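Re: [shopchores] Are they ready for the packing bench yet?
From: Marloes Geerts
To: shopchores list
Date: June 2021

Przemysław Śliwiński wrote:

> I think Marloes is being too hard on them. We've gone from arms bolted
> behind a fence to arms that can pick a thing out of a box on an ordinary
> table, and cables at that, which everyone used to say were hopeless. If
> a gripper can deal with a box of power leads it can deal with most of
> what comes over our counter at Wisport. I'd give it until next January
> before somebody on this list is paying for one by the month.
>
> As for the house, I still say laundry first, dishes second.

Przemysław, I'll take the bet, and I'll put a cake on it.

You say "deal with a box of power leads" as if that were one job. At Tutine we get returned leads back in cartons, and whoever is on the bench has to open the carton, find an end, work one lead free without dragging the other eleven out with it, look at the plug, coil it, tie it, and put it in the right tray. Our newest starter had the hang of it before her first tea break. I have yet to see a machine do the second step reliably when the leads have been chucked in by a customer in a bad mood.

Getting hold of the bundle is the easy part. Anything with two fingers and a motor can squeeze a heap of cable. I want to know what happens when it lifts, and the heap comes up with it, and the box comes up too.

Cables and boxes on the table, and the hall behind:
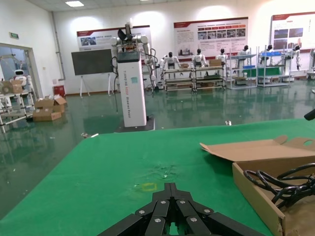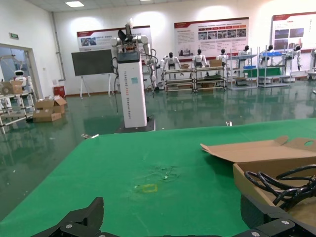
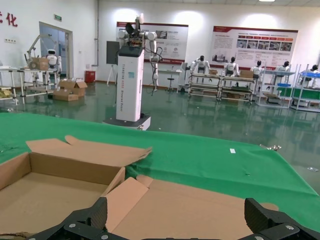
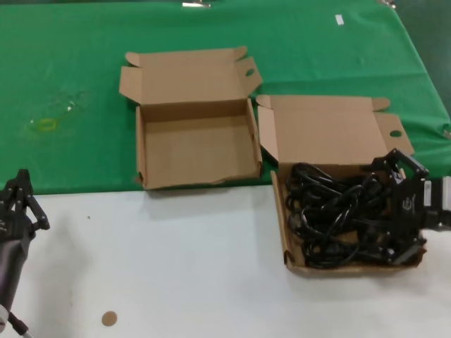 My other worry is the carton itself. Cardboard flaps don't stay where you put them. A person holds one back with a wrist or the edge of a hand while doing something else, and doesn't notice doing it. Every demonstration I've been to starts with the lid already open. Ask to see it start with the lid shut and taped and you'll be told that's planned for the next version.

Then there's speed. Matlala sent us a quote last winter for a two-arm setup and were decent enough to include their own trial log. On a good run it sorted 14 leads in an hour. Our slowest person does 50, and she talks the whole time. The price was 3974 a month before the service contract, and somebody still had to stand there to press the button when it stopped. I rang to ask how often it stopped and was told it depended on the leads. Well, yes.

I'm not against the things. The Zadent labelling machine we bought has run for years and I'd be lost without it, but it does one job on one size of carton and we changed our cartons to suit it. I suspect that's how this will go as well. We'll end up buying straighter cables in neater boxes so the arm can cope, and then somebody will write an article saying the arm has cracked it.

On the house: laundry first? A fitted sheet is a worse problem than any cable. I'd go for clearing a table with nothing breakable on it, and even then I'd want to be in the room.

If anyone here has one doing mixed returns on a real bench, with the lids shut and no engineer standing by, please say so and tell us how many it gets through in a full shift. 12 hours of figures would do me, good and bad left in. I'd sooner read that than watch another clip speeded up to music.

Marloes
Tutine returns bench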